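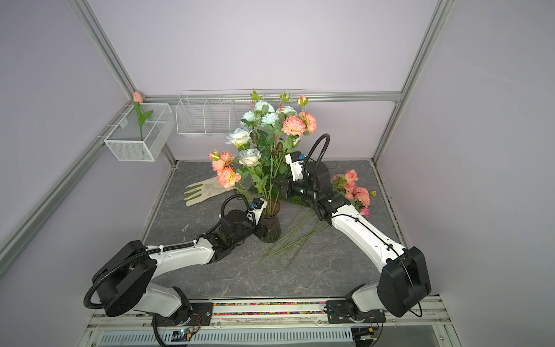
Slide 1: Pomholm, or teaching two arms to do flowers
Hi everybody, I'm Lionel Goodall, and I spend my working life watching robots fuss with fake roses. Pause for the laugh, move on if there isn't one. Thank the Kulladton folks for having us.
One-line version of the talk: when stems and leaves get in the way of everything, which camera should the policy listen to, and when?
Point at the two grippers, one by the vase and one into the right side of the bouquet. Each has its own camera riding on it. The view on the slide is from the fixed camera, and the policy gets all three.
Mention the glove and the rack on the back wall. We like clutter! The old Oakley setup was a bare table and the numbers looked great until we put stuff on it.

Slide 2: What we trained on
Almost 3000 demonstrations, all teleoperated. An episode is one stem, start to finish. Say that slowly, people always ask.
Baseline is Imovska, our earlier policy, which mixes the camera views with fixed weights. The new thing is a small gate that looks at each view at every step and decides how much to trust it. That's really the whole method (I have equations in the backup slides if somebody wants to suffer).
Then click to the jar. Look how much of this view is just glass and green stem! The flowers are back there past the rim, and there's lettering in the glass that bends all over the place. Ask the room: would you plan a move from this?

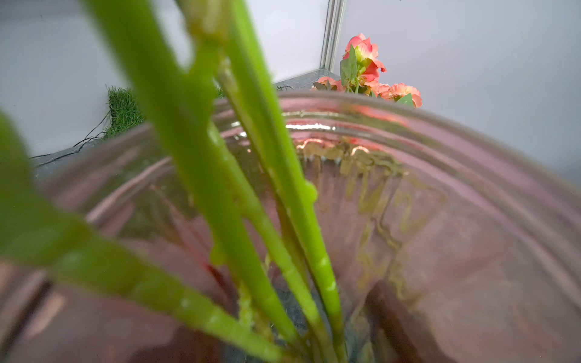

Slide 3: When the wrist view goes bad
Fixed weights keep using the close-up anyway. With the gate, the policy leans on the fixed camera while the jar is in the way and drifts back once the view clears up. Show the weight plot, don't read the axis labels out loud.
Now the wide view. Right gripper is up high with a spray of peach roses, left one is down in the blooms and you can hardly see it. So the fixed camera has its own blind spot, and it's a different one for each arm. That's why we run one gate per arm. Took us till August to figure that out, by the way.
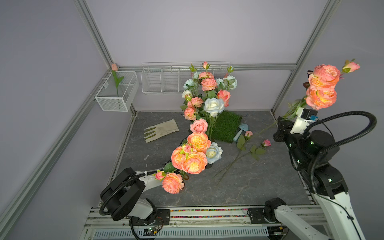

Slide 4: Numbers
Jar and vase placements: 84 percent with the gate, 19 with fixed weights. Same 80 test trials each, same stems. Let that sit for a second.
Caveat, say it before the questions do: the gate doesn't help much on open-table pickups. Fixed weights were fine there.
Leaves are still a pain. A big one close to the lens can take over half the view and the gate gets jumpy, even when the part you care about is sharp.

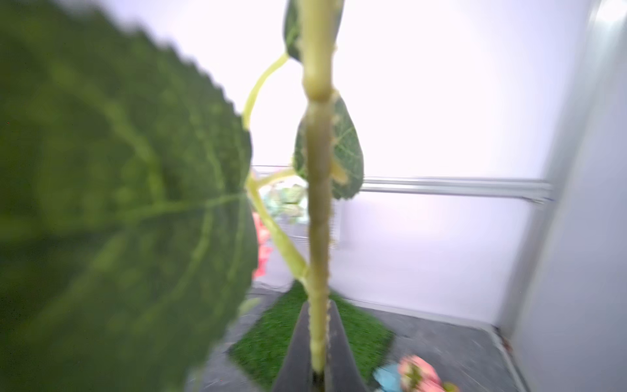

Wrist view: stem between the fingers, big leaf at left, turf below.

Stay on this one for questions. If they ask about real flowers: we haven't tried yet, and they bruise. If they ask about code, send them to the Pomholm page.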